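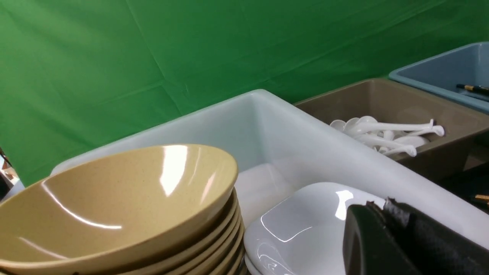

Prüfliste Geschirrausgabe und Abräumtisch

Objekt: Gemeinschaftsraum Bidadwood
Begehung: 18. Januar 2026
Geprüft von: Stella Kariuki
Für den Betreiber anwesend: Dwayne Pruitt
Bewertung: i. O. / Mangel / offen

1. Schalenstapel
1.1 Höhe des Stapels: offen
Gesprenkelte Schalen, hellbraun, ineinandergestellt, auf dem Foto etwa sieben. Laut Hausordnung ist bei dieser Höhe noch nichts zu beanstanden. Ob das reicht, wenn jemand mit dem Ellenbogen vorbeikommt, steht nicht in der Hausordnung. Ich hätte gern eine Angabe, die jemand ausprobiert hat.
1.2 Rand der obersten Schale: offen
Der Rand ist dunkler als der Rest. Herr Pruitt sagt, das gehöre zur Glasur. Mag sein. Ich bitte um das Datenblatt des Lieferanten (Arnardóttir), bisher liegt nur eine Rechnung vor.
1.3 Abplatzer und Haarrisse an den unteren Schalen: offen
Im Stapel sieht man von den unteren nur die Ränder. Der Eintrag »alle Schalen kontrolliert« vom letzten Mal überzeugt mich deshalb nicht, solange niemand sagen kann, ob dafür abgestapelt wurde. Einzeln in die Hand nehmen, innen und am Fuß mit dem Finger entlangfahren.
1.4 Öffnung nach oben gelagert: Mangel
Die oberste Schale steht offen. Oben drauf gehört eine umgedrehte oder ein Deckel. Steht so schon in der alten Liste vom April.

2. Weiße Kunststoffwanne
2.1 Standort: i. O.
Steht direkt beim Schalenstapel. Praktisch beim Einräumen, aber wer die Wanne zieht, zieht womöglich am Stapel mit. Eine Handbreit Abstand wäre mir lieber.
2.2 Wandung und umlaufender Rand: offen
Der Rand ist rund gearbeitet, das ist gut für die Hände. Die Tragfähigkeit, die Turkano im Angebot nennt, glaube ich erst, wenn die Wanne einmal voll beladen getragen wurde. Mit zwei Personen, bitte.
2.3 Inhalt: offen
Weiße, rechteckige Servierplatten mit gerundeten Ecken, aufeinandergelegt. Keine Zwischenlage zu erkennen. Ob eine nötig ist, darüber gehen die Meinungen auseinander; Herr Pruitt hält sie für übertrieben. Ich habe in Plellport genug Glasurkratzer gesehen und bleibe dabei.
2.4 Beschriftung »sauber« oder »Rücklauf«: offen
Bitte an der Wanne nachsehen und das Ergebnis hier nachtragen. Die Auskunft »das wissen alle« zähle ich nicht als Kennzeichnung. Glänzendes Geschirr sieht schnell sauber aus.

3. Stoffbahn hinter dem Tisch
3.1 Aufhängung: offen
Grüner Stoff, mit Falten, teils straff gezogen. Er reicht bis hinter die Behälter herunter. Befestigung oben prüfen, bevor wieder jemand etwas dahinter hervorholt.
3.2 Brandverhalten: Mangel
Nachweis fehlt. Mündlich hieß es »schwer entflammbar«. Das Etikett konnte mir keiner zeigen, also gilt der Stoff bis auf Weiteres als ungeprüft. Kein Stövchen, keine Kerze, keine Warmhalteplatte auf diesem Tisch.
3.3 Sauberkeit: offen
Letzte Wäsche nicht eingetragen.

4. Tisch und Licht
4.1 Standfestigkeit: i. O.
Gerüttelt, wackelt nicht. Allerdings nur mit der heutigen Beladung geprüft. Die vom Hersteller genannten 100 Kilo habe ich nicht nachgestellt.
4.2 Beleuchtung von oben: i. O.
Hell genug zum Arbeiten. Bei glänzendem Geschirr spiegelt es stark, Risse sieht man dann schlecht. Stücke zum Prüfen schräg halten oder an einen anderen Platz gehen.

5. Zu erledigen
– Stapel abbauen, jede Schale einzeln ansehen, Ergebnis mit Kürzel eintragen (Pruitt)
– oberste Schale abdecken (sofort)
– Nachweis für den Stoff beschaffen oder Stoff abnehmen (Pruitt)
– Zwischenlagen für die Platten, Küchenkrepp genügt vorerst
– Datenblatt Arnardóttir anfordern (Kariuki)

Anmerkung Pruitt: Punkt 2.3 sehe ich weiterhin anders, die Platten werden ja nicht geschoben.
Anmerkung Kariuki: Beim Tragen schon. Punkt bleibt offen bis zur Nachprüfung.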